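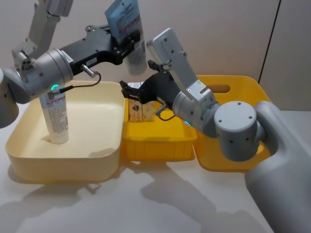

Two-arm bench update, Eltstead Workshop, December

Short version for people who skim. Both arms run. Both grippers open and close when told. Wurnov (that's the sorting project, for newer members) can pick a small carton out of one bin and put it in another, most of the time, if the carton is standing up. Lying down is another story, see below. We're at 541 logged picks. Bench is free mornings, booked most evenings, sheet is on the door as usual.

Long version. Written in one go before I have to catch a train so forgive the state of it.

Where we'd got to last time: one arm bolted down, the second still in its box with a dead joint. Serel sent a replacement wrist, it took two tries to seat it, and Kavitha Mathew spent an evening with a hex key and a flashlight in her teeth getting the last two bolts in. Second arm went on the bench the next night. No drama. Well, a bit of drama, the first power-up tripped the strip and took out the 3D printer six hours into somebody's print. Sorry about that, Rodrigues Cycles, we owe you a pannier bracket. The arms now have their own outlet. Please don't plug anything else into it. There is tape over the spare sockets and the tape means it.

The bins

We started with wire baskets from the back room. Terrible. Fingers caught in the mesh, and once the left arm dragged the whole basket off the end of the table before anyone hit the stop. So plastic now. Three of them, all with smooth insides: the wide cream one, the small ribbed yellow one in the middle, and the tall yellow one with the handle holes. All different depths on purpose, it's no good having code that only knows one height of wall.

They go in a row, cream on the left, tall one on the right, pushed up close to each other. We had them spread out for the first couple of weeks and the arms spent half their time traveling. Closer is quicker. Closer also means a dropped carton tends to land in a bin and not on the floor, and I am very tired of picking things up off the floor.

Downside, the rims. The small bin is lower than its neighbor on the right, so coming across from that side the gripper has to lift higher than you'd think. We clipped the tall bin's rim seven times in one evening before Kavitha raised the travel height. Seven. There's a gouge in the finger pad to prove it. Travel height is now one number in the settings file instead of being typed in four places, so if you swap a bin for a taller one, change that number and you're done. If you forget, you'll hear it.

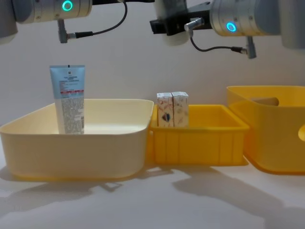
Things to pick up have been whatever people brought in. Bathroom cabinet stuff mostly. Squeeze tubes, little cartons, a spray can, a foil pouch. Keep them coming please, but empty or near enough, and nothing glass. We'd like more variety in the small cartons especially. Light ones are good. If it'd make a mess when squeezed by a machine with no manners, leave it home.

What we've learned about tubes: stand them on their caps. A tube standing on its cap gives the fingers something to close around, and the approach from the side is easy. A tube on its side in the cream bin is miserable, it rolls off toward the wall and the gripper chases it. We tried rubber shelf liner on the bin floor. Helped a lot with rolling, then the liner itself started getting picked up. Liner's out. Might come back with double sided tape.

Cartons are easier as long as there's a gap. Two standing right up against each other and the gripper has nowhere to put its second finger. Current trick is to come in at an angle and nudge the nearer one over first. Works okay. Doesn't look clever, looks like someone rummaging in a drawer, but it does work.

Foil is the worst. Cameras see a different shape every time it moves. I'd happily drop foil altogether and was outvoted.

Cables

Had a near miss with the gripper cable on the left arm, it had been tied down too tight and at full wrist rotation there was nothing left to give. Pulled the plug halfway out. So both cables now hang in a loose loop from the side of the gripper back to the wrist. Looks untidy. Leave it that way. Somebody (no names) tidied the right one up with zip ties last week, very neatly, and it had to be cut free again before we could run anything. If you see a dangling black cable on either gripper, it is supposed to dangle.

What does need fixing is the wall side. The long run down behind the right arm just hangs there. I want a bit of trunking on the wall and a proper strain relief at the bottom. If you have offcuts, any color, any length, put them in the crate under the bench with a note.

Two arms at once

This is the part people ask about when they come in. Yes they both move at the same time. No they don't talk to each other, not in any way that deserves the word. What we have is a line down the middle of the small yellow bin. Left arm owns everything left of it, right arm everything to the right, and whichever one wants to cross has to ask Wurnov for the middle bin first. If the other arm's in there, it waits. Parks over its own side and hangs around with its fingers open.

It took a long while to get that right. Early version, both arms would ask in the same instant, both get told no, both back off, both ask again. You could watch it for ever. Kavitha put a small random wait in and it cleared up the same night. There's still an odd case where the left arm is holding something and asks for the middle bin, gets it, and then decides it wanted the cream bin after all. We've seen it twice. If you see it, please write down what it was holding and what was in the bins. Don't just hit reset! I know it's tempting.

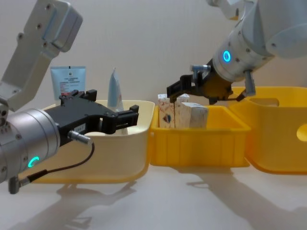 The speed question. We run at a quarter of what the arms can do and that's staying put until the light curtain arrives. I've had it explained to me by several people that they're quick and would get their hands out of the way. No. Quarter speed, one person on the stop button, sleeves up, nobody reaching over the bins while the software's armed. If you want to move a carton, pause it, say paused out loud, then move it. The rule applies to me as well and yes I was caught breaking it.

Lighting. Still fiddling. The bench lamp throws big shadows of the arms across the table and the vision code used to think the shadows were stuff. We cropped the front of the table out of the search area, which sorted most of it. White tabletop is a mixed blessing, it's lovely and bright but it reflects, you get a yellow smear at the foot of the yellow bins, and for a while Wurnov was quite sure there was a fourth bin under there. I've ordered a sheet of matte vinyl. Will lay it over one half first and compare before doing the lot.

The numbers, for those who want them

541 picks logged since the second arm went on. I've only been through the last 200 properly. Of those, 54 failed. That's anything where the item didn't end up in the bin it was meant for, so it covers drops, misses, grabbing the neighbor, and giving up. Most of the fails are things lying flat. Foil pouch accounts for way more than its share. Upright cartons hardly ever fail now unless they're jammed together.

I'd like to get the whole log tagged by type of failure. It's dull work, you watch a clip and press a key. An hour's worth would help. Bring coffee and headphones. The clips are on the shared drive in the Wurnov folder, under december, and there's a text file in there explaining the keys. The text file is out of date, the key for "grabbed two" is now G, not D.

Finger pads. First set of printed pads wore through at the tips. Second set is a softer filament and grips better but they leave a faint mark on glossy card. Doesn't matter for us. If anyone's got opinions on silicone casting, come and have them at the bench. We've got a mold half made and nobody who's done it before.

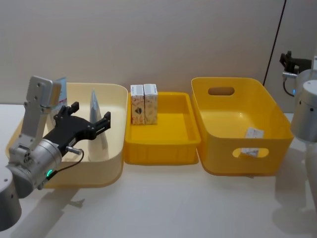
Next up

Trunking and strain relief on the wall side, as above.

Matte vinyl on half the table.

Items lying flat. Kavitha wants to try tipping them against the bin wall with one finger and then grabbing. I want to try a thinner fingertip. We'll do both and argue later.

Handing something from one arm to the other in mid air. Not before the light curtain's in. We did try it by hand-jogging both arms, one small step at a time, with a tube, and it took us most of an evening to pass it over once. Still very satisfying.

A proper mount for the bins. At the moment they just sit there and they creep whenever something bumps them. Thinking corner blocks screwed to a thin board, so it can come off again when the sewing group needs the table. Measurements are on the whiteboard, dont wipe them please.

Serel want the old wrist back, so if you've borrowed the bearing out of it, I need that returned by the end of the month. Ziploc bag, my pigeonhole.

Evening sessions start at 6:30. Come by even if you only want to watch. You'll be handed the stop button.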